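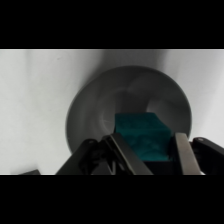 *Gray bowl on a white surface.*

Typed up from my notes and a recording with a lot of wind on it. The person I talked to runs the meteor listening nights at Werton and asked to be left out by name. "Put the group in instead." Fine. The group is called Tawhiri and has been going 11 years.

Listening nights, then. You don't look up. You sit in a hall or a field with a speaker and hear meteors come in over the radio. I'd never done it. Asked for the short version first.

"You tune to a transmitter that's too far away to hear. Over the horizon, so normally you get hiss. A meteor burns up, leaves a trail of charged gas, and for a moment the signal bounces off the trail and down to you. Ping. Then hiss again."

Just a ping?

"Mostly. The small ones are like somebody flicking a glass. The big ones hang on, they wobble, they can go for several seconds and slide around in pitch. People gasp at those. I still do."

It works under cloud. It works at noon. I hadn't thought about that before and it changes who can come, as my host kept pointing out. Families with little kids. People who can't be out in the cold at 3 a.m. People who don't see well, or at all, who make up a good part of the regulars now.

"We didn't set out to do an access thing. I want to be fair about that. We had a run of cloudy winters and a hall booked. The radio was plan B. Then a man who's blind since birth came along with his sister and stayed until we locked up, and at the door he said he had been to a lot of astronomy evenings and this was the first one where he was hearing the same thing as everyone else at the same time. After that it was plan A."

How many turn up?

"Ordinary month, a full room. It's a small room. The open weekend we had nearly 700 through, over the whole thing, and I do not want to do that again. The line went past the bakery."

We got onto the gear. The receiver is cheap, a plug-in stick and a laptop. The antenna is homemade and lives behind a shed. The software is Skorniso, which a member wrote and which turns the signal into sound plus a scrolling picture for those who want one.

"The picture came second. That's on purpose. Most programs draw you a lovely plot and the audio is an afterthought, buried in a menu. Ours starts talking as soon as it opens. Every button has a key. If you can't run it with the screen switched off then it's a bug and we fix it."

Do they get complaints about that from sighted users?

"One guy said it was ugly. It is ugly."

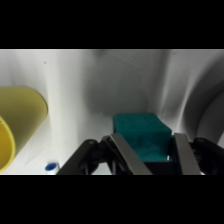 ## "January nearly finished us"

The best shower for this, in my host's opinion, is the Quadrantids. Early January, short sharp peak, freezing. Bad for lawn chairs, great for radio.

"The peak is only a few hours. If it comes in your afternoon, the visual people sulk. We just open the hall. But last time the receiver died right in the middle of it, full house, total silence. Not even hiss. I stood up there and talked about comets for as long as I could, and it wasn't even a comet shower, properly. The parent body is listed as an asteroid. Someone in the audiance corrected me. Quite right too."

What was wrong with it?

"A cable. Always a cable. A fox or something had been at it. We now run a spare down the other side of the shed."

They also changed how the evening goes. It used to be a talk, slides, then listening. Now listening comes first with no intro at all, lights normal, people chatting, and the talk only starts when someone asks what that noise was. Takes five minutes, usually.

"If you explain for half an hour first, they spend the next half hour trying to hear what you explained. Let them be confused a bit. It's nice, being confused together."

I wondered about false pings. Planes?

"Planes, yes. A plane is slow, it slides, it's a long lazy whistle going down. Kids get that in one go. Lightning is a crack across everything. And then there's the fridge in the kitchen, which we had logged as a very reliable meteor shower for a while."
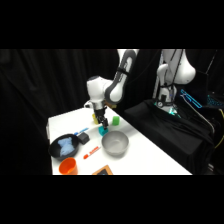
The logs go back to the start, some on paper. Visitors are allowed to keep count too, with a clicker, and those counts are kept separate and compared afterwards. The blind listeners do very well at it. My host was careful here.

"People love to say oh, they must have super hearing. No. They come every month. They've put the hours in. Practise anything for that long and you'll be good. We had a piano tuner who was hopeless."

Money. Some. The county pays for the hall. Clitex, who make hearing loops and are based down the road, put one in at cost and come back to check it.

"The loop was the best thing we bought. I'd forgotten that a sound event shuts out a different set of people. Somebody wrote to us about it, rather sharply, and she was right. So the loop, and then the vibration seats."

Vibration seats?

"Old dining chairs with a shaker bolted underneath. Same feed as the speaker, but pitched way down. You feel the ping in your back. There are only 2 and there's always a line for them, and it's mostly teenagers, so we've had to bring in a system. If you need it you go first, no questions. Otherwise you wait."

Does that work?

"Mostly. Teenagers are decent if you tell them why."
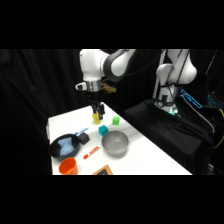

I asked what they'd do different if starting over. Long pause, the wind again. Something about parking that I can't make out.

"Ask earlier. We did the first few years by guessing. We made a guide in Braille that was the whole website printed out, it was like a phone book, and no one had asked for it. Turned out most of our people wanted a decent audio file they could play on the bus over. And somebody to meet them off the bus. That was really it. That bus stop is horrible."

So now someone meets the bus, every time, either direction.

Next up is a live stream, so people at home can hear the hiss as well. There's a delay on it they don't like, and the sound gets squashed by whatever the streaming service does to quiet noise. It thinks hiss is a fault and cleans it off. Pings too.

"It's deleting the meteors. Very politely. We're working on that."

Then the phone rang in the kitchen, the hall wanted to know about chairs, and I had a bus to catch. The listening nights are free and start at 7 p.m. Bring a cushion.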